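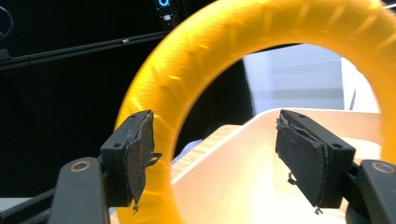

Plikeo pad comparison: data card

Contact: Nyokabi Mohamedi
Gripper mount and calibration: Nisha Bajpai
Last updated: May 25, 2020

What is in the set

Recordings from the hand-held Plikeo gripper, made to compare 2 sets of finger pads on the same fingers. There are 2000 clips, 1000 per pad set. Each clip is one attempt at one object, filmed by the camera on the tool. The used pads are listed as "worn" in the index and the replacements as "fresh". We did not trim the used pads before recording, and please don't sort clips by how the rubber looks. Use the index.

Objects

Mostly household and packing items with awkward shapes: rings, jugs, tubs, folded cloth. The yellow ring is listed as ring_L. Its surface looks fibrous, so expect it to behave differently from the smooth plastic items.

Layout

clips/ – video, one file per attempt
width/ – jaw opening, same file names as the clips
index.csv – pad set, object, operator, result
calib/ – camera files, one per session

Result is entered by the operator as held, slipped or missed. Slipped means the object left the table and then moved in the jaws. A touch with no lift is a miss. 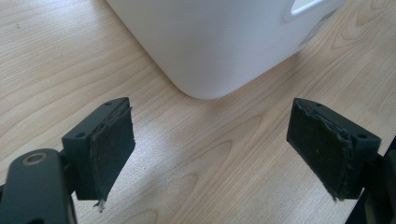
Jaw width is the column we get the most mail about. It is measured between the finger brackets and does not allow for the pads, so the true opening is always a little smaller. On pads with curled edges like these, the pad stands away from the bracket and the error changes along the edge. If you need contact width, fit it per pad set. For large things such as the white container, start from the approach with the jaws wide and a bottom corner between the fingers, and read the width from there.

Known problems

Early Quintero controller logs lag the video. Nisha's fix is in calib/, but it has to be applied by hand.

Loose threads on the worn pads can upset edge trackers – mask the lower edge of each pad before running one.

Still to do

Repeat the comparison on the Halell arm. Planned for December.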